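3.2 Collecting the pen demonstrations by remote control

We recorded all the pen demonstrations in simulation, with one of us sitting at the Fleltier handles and driving both arms of the Pumska workcell at once. I did most of the driving myself, so what follows leans on my own sore wrists as much as on the logs. We kept 338 demonstrations in the end, made over 14 sessions in February, and each operator had 18 practice runs before anything was saved.

The pen is harder than it sounds! It's long and thin, so a small turn of the hand at one end becomes a big swing at the other, and with no sense of touch coming back through the handles you have to judge everything by eye. My first few goes were dreadful – I kept driving the tip straight into the table. What helped was slowing the arm down near the surface (we scaled hand motion by a factor of 5 in that zone) and leaning on the shadows to tell how high the gripper was. Figure 4 gives an idea of the view I mean, with the pen held at a slant and its tip just clear of the white tabletop, the turquoise cabinet behind and the edge of the wooden box over to the right. 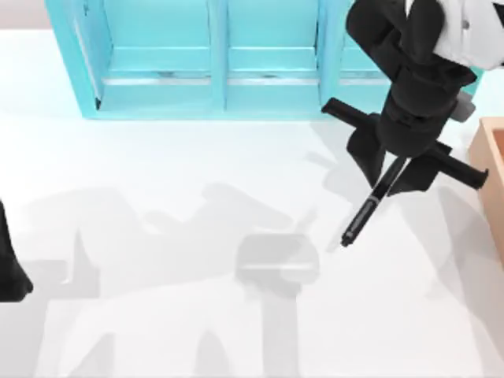
Figure 4. The right arm holding the black pen over the table in the simulated workcell. Part of the second arm shows at the left.

3.3 Cleaning up the recordings

Human driving is full of dithering, and mine is worse than most. We cut the long pauses at the start of each run with the Kun trimming script but left the small corrections in, as an earlier policy trained on smoothed paths had no idea what to do once it drifted off course. Runs where the pen was dropped went into a separate folder – we come back to those in Section 5. Joint positions, gripper opening and camera views were then stored together in the Boviteck format, all at the same rate, and nothing else was filtered.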